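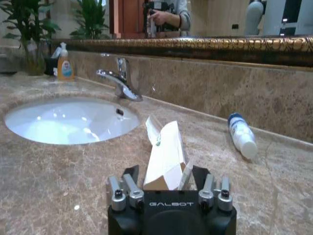
Camonon bathroom cell, setup and care notes

Welcome, and thanks for picking up the Camonon cell! These notes are for anyone who has to get the arm ready in the morning, keep it healthy through the day, or put it right when it sulks. We do most of our setup on a real vanity, and the counter teaches you a lot about the wrist camera in a hurry. With the fingertips either side of the near end of a long white box, as they are at the marble here, you want both tips and all four silver links in view before you let the arm move at all. The sink and chrome faucet are close by on the left, so please keep the first moves slow. Polished metal throws bright highlights into the picture, and the big mirror adds a second set of leaves, doors and people that the software may take an interest in.

Before you start

Wipe the camera window with a dry lens cloth (the blue ones in Smaranda's drawer, not the paper towels, which scratch). Open and close the gripper 8 times by hand control and listen. A soft, even sound is good. A click at the same point each time usually means grit in one of the lower pivots, and you should clean it before going any further.

Then load the counter profile, which lives in the Visteo folder under "vanity". Tala Bataineh wrote it in April and it is still the one to use. It caps the closing force at the light setting, and thin cardboard needs that. We did try the kitchen profile for a while — it flattened more cartons than I would like to admit.

Looking after the fingers

The pivots want a tiny drop of light oil after roughly 110 hours of work. Wipe off whatever squeezes out, or it will find its way onto the fingertips and everything you pick up will slide. Check that the two fingertips meet evenly along their whole length. If one leads the other, loosen the pivot screw on that side a quarter turn, close the gripper gently on the brass gauge, and tighten it again. Taras Hnatiuk has the good hex key and will lend it if you bring it back.

When the grip slips or misses

Start with the camera, even if you are sure it's the fingers. A bumped mount shifts the aim by very little, and on a narrow box very little is plenty. Run the alignment routine twice and compare the two results. If they disagree, reseat the mount and start over. Error 597 means the wrist cable has worked itself loose at the elbow clip; power down, press it home until it snaps, and restart.

Known problems

Glossy bottles lying on their side sometimes roll when touched, and we have no fix yet beyond approaching from above.
Late afternoon light off the mirror can upset the exposure. Lock it by hand after 4 p.m.

Questions about the profile go to Tala, and spare pivots are ordered through Domnica Bălan at Trinirbridge. Please write any repair in the log before you go home, even the little ones.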